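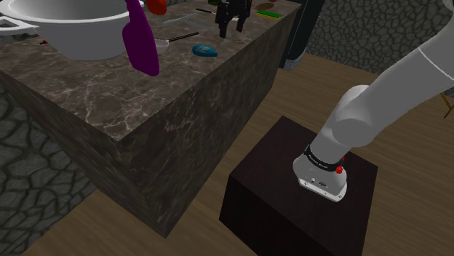 Bench surfaces and cleaning time in shared kitchens
Term 2 project, final report (Group Wevby)

Aim: find out if the colour and finish of a bench changes how long people spend wiping it down. Our guess was dark stone gets less attention, crumbs don't show up.

Method. Short survey, put up in the two share kitchens at Horrocks and the one at Madero. Got 188 replies. Wanted 600, ran out of term. Also timed wipe-downs after tea on a Tuesday, stopped each one at 20 minutes.

Results
Pale laminate: wiped most often, most complaints about stains.
Dark stone: wiped less. People said it "looks clean anyway". Grey veined tops were the worst for finding spills by eye, you have to run your hand over it.
Timber (Madero only): too few replies to say much.

Problems. Survey question 2 was worded badly, some people answered for their kitchen at home. Timings at Horrocks got mixed up between the upstairs and downstairs benches so we left those out. Also the Bundimov spray ran out halfway and we swapped to dish soap, wich probably slowed things down.

If we did it again: same cleaner all the way thru, and ask about lighting. Graphs are in the appendix, raw replies in the spreadsheet.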